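追星课题结题报告:一档聊天节目的观众,为什么会喊着“换掉主持人”

课程:大众传播与受众研究
提交日期:2026-09-17

先交代一下我为什么选这个题目。我从高中开始就爱听别人聊天,吃饭听,洗碗听,坐地铁也听。选题那周老师说“挑一个你本来就会花时间看的东西”,我脑子里第一个冒出来的就是《Zekeo夜谈》。这是一档每晚播出的聊天节目,几个主持人围着一张圆桌,聊明星、聊热搜、聊嘉宾的新片,偶尔也吵架(吵得还挺真)。

今年一月,节目里出了件不大不小的事。一位常驻主持人在聊到歌手组合Jaber的解散传闻时,随口说了一句“散了也好,反正唱来唱去都是那一首”。就这么一句!当晚节目的官方留言区就炸了,歌迷要求道歉,接着有人要求停播,再往后口号统一成了“换主持”。我当时正好在看直播,第一反应是笑,第二反应是去翻留言,一翻就翻到了半夜。

所以我的问题其实很简单:喊“换主持”的那些人,到底在气什么?是气那句话,还是早就攒了一肚子火?

一、我是怎么做的

原来的计划特别大,想把三个平台的留言全抓下来,再做个词频,再访谈,再画图。老师看完开题只回了一句“你一个人?”于是我老老实实砍掉了一大半。

最后的做法是这样:从节目官方留言区里取了200条留言,一半来自播出当晚,一半来自一周以后,也就是各100条。取的时候按发布时间排好,隔几条拿一条,没有专挑精彩的(忍得很辛苦,有几条骂人的话写得真有文采)。每一条我都读两遍,第一遍只判断态度,第二遍才记理由。两遍之间隔了几天,免得自己被自己带跑。

另外我还参加了2场线下的观众聊天会,地点在Venduvgate影音空间,一个可以租来放节目、放电影的地方。聊天会是节目观众自己组织的,大家边看回放边吐槽,我坐在后排记笔记。为了不打扰人家,我没有录音,只写关键词,回宿舍再补全。补笔记这件事我要单独抱怨一下:当时觉得“这句肯定忘不了”,过了两个小时就真的只剩半句了。

二、留言里看到的东西

200条留言里,明确要求换掉主持人的有122条。这个数字比我预想的高,我原以为大部分人只是来凑热闹的。

但是把理由摊开来看,事情就有意思了。当晚的留言几乎都绕着那句话转:没礼貌,不专业,没听过人家的歌就乱讲。语气很冲,句子很短,感叹号一串一串的。到了一周以后,提到Jaber的反而变少了,更多人开始翻旧账。有人说他总抢嘉宾的话,有人说他念广告比聊天认真,还有人把好几季以前一次冷场都翻了出来,连当时嘉宾穿什么都记得。

我给这种现象起了个名字叫“借题翻账”。(老师在中期稿旁边写了个问号,我还是想保留它。)意思是说,那句话像一个开关,平时零零散散的不满,自己也觉得不值得专门发一条留言,现在终于有了一个统一的出口。

还有一小类留言我很喜欢,是替主持人说话的。他们很少说“他说得对”,多半是说“他一直就这样啊,你第一天看吗”。这其实是老观众的一种身份证明:我看得久,我懂他。我后来发现,喊换人的那一边也有一模一样的句式:“我从第一季看到现在,真的忍不下去了。”两边都在拿看了多久说事,吵的是同一个人,抢的是谁更有资格评价这个节目。
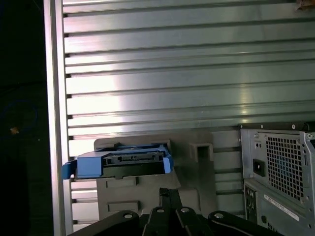
带横向凹槽的银色金属面板,左侧是一根竖直的边框。

三、线下聊天会和留言区很不一样

去聊天会之前,我以为会看到一屋子气鼓鼓的人。结果气氛好得不得了!大家带了零食,放到那一段的时候确实有人“啧”了一声,然后就开始讨论Jaber到底哪首歌最好听,一讨论就是大半天,回放都没人看了。

散场前我问了在座的人,觉得该不该换主持。回答五花八门,有人说换了更没意思,有人说最好换成自己喜欢的那位嘉宾,还有人反问我:“换了谁来念广告?”真正坚持要换的也有,不过说得很平静,理由也具体,主要是觉得他对年轻歌手太不客气,对前辈又太客气。这个观察在留言里几乎看不到,可能是因为要多讲几句才能讲明白,留言区没人有耐心看。

我在这里犯了一个错,写出来给后面的同学参考。第一场聊天会上我太想聊了,自己插了好几次嘴,还替主持人辩护了一句。回去整理笔记才意识到,后面有几个人的话明显是冲着我那句来的。第二场我就闭嘴吃薯片,笔记质量好了很多。第一场的材料我没有删,但在分析里只用了我开口之前的那部分。

四、节目方是怎么回应的

节目所属的Bistavham传媒在风波之后发了一份声明,很短,大意是尊重每一位观众的感受,也感谢大家长期以来的陪伴。没有提那句话,没有提Jaber,也没有提主持人会不会走。留言区对声明的反应分成两种,一种嫌它什么都没说,另一种觉得什么都没说就是不换,提前庆祝了起来。

主持人自己在之后一期的开场里讲了一个关于自己五音不全的笑话,算是递了个台阶。我个人觉得挺好笑的,不过要承认我本来就偏心他,这一点在读留言的时候我一直提醒自己。有几条我第一遍判成了“中立”,第二遍再看,分明就是在要求换人,只是写得客气。这些都按第二遍的判断算了。

五、没做好的和还想做的

最大的毛病是样本只来自官方留言区。在那里留言的人,本身就是想让节目方看见的,语气自然会比私下聊天更重。歌迷自己的群组我没有进去,觉得以“做作业”的名义混进去不太合适,可少了这一块,就没法说清楚“换主持”这个口号最早是从哪儿来的。

其次是判断态度的人只有我一个。如果有同学肯帮我再读一遍,对一对结果,会可靠得多。我问过室友,室友看了几条以后开始追节目了,活儿没干成。

要是还有下学期,我想接着看嘉宾那一头:同样一句得罪人的话,从嘉宾嘴里说出来,观众会不会也喊“别再请他了”?我翻旧节目的时候已经记下了几期合适的,文件夹都建好了。

附:留言的分类表和两场聊天会的笔记整理稿已随报告一起交到课程邮箱,留言者的账号名都已去掉。分类表里“其他”那一栏比较乱,主要是在问片尾曲叫什么名字的,我也没查到。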